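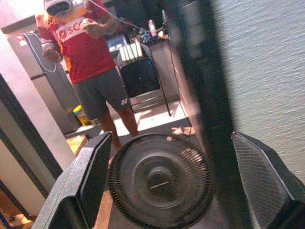 Siiri Mäkelä would like it written down that the fridge doesn't need a new seal at all, it needs us to stop shoving the tall bottles into the door shelf so hard that the door can't close on them. She has a point, and I'm putting it first so that whoever reads this later starts with the cheap explanation before going shopping for parts!

Mar 28, 2024

Fridge day. I had meant to do this at the start of the month and kept finding nicer things to do. The ice at the back of the gray fridge had grown over the little drain hole again, so I took everything out, switched it off at the wall and left the door standing open while I sorted the bottles on the bench next door (with a blanket over the cold ones, which worked better than I expected).

What went back in: the madder extract, the weld extract, both jars of soy milk binder, and the Plovmont mordant in its 500 ml bottle. I weighed the mordant while I had it in my hand and it came to 309 g with the bottle, against 583 g when I first opened it, so we are getting through it faster than I thought. Raili Vuorinen, if you're reading this, could you put it on the next Zasex order? I don't mind if they only have the bigger size.

What went out: one jar with no label that smelled of wet hay, and the cochineal from last June. I was sorry about the cochineal. It was still a lovely color but it had gone stringy, and I wouldn't want it near anybody's silk.

Now the bucket. The yellow one with the blue rim stays on the floor at the foot of the fridge, please, and it is for water only. I know it is a handy size and it looks so cheerful that everyone reaches for it, but it went off to the rinse sink twice last week and came back with a ring of iron liquor in it, and it took me half of Monday's tea break with a scrubbing brush to get it clean. The rinse buckets are under the sink where they have always been. If they've all got cloth soaking in them, come and ask me and I'll find you something.

Back to the seal. I washed it all the way around with warm water and a drop of dish soap, and did the paper test, shutting a strip in the door and pulling. It held along the top and down the hinge side and slid right out at the bottom corner by the handle. Siiri says bottles, I say the rubber is tired, and we have agreed to leave the door shelf empty for 2 weeks and test again. The tall bottles can lie on the middle shelf in the meantime, caps toward the back.

Still to do:
Fresh labels for the soy binder, mine have smudged
Check the drain hole again after the weekend
Ask Kiiskinen what a seal for this model would cost, just so we know
Return Raili's long spatula, which I borrowed for the ice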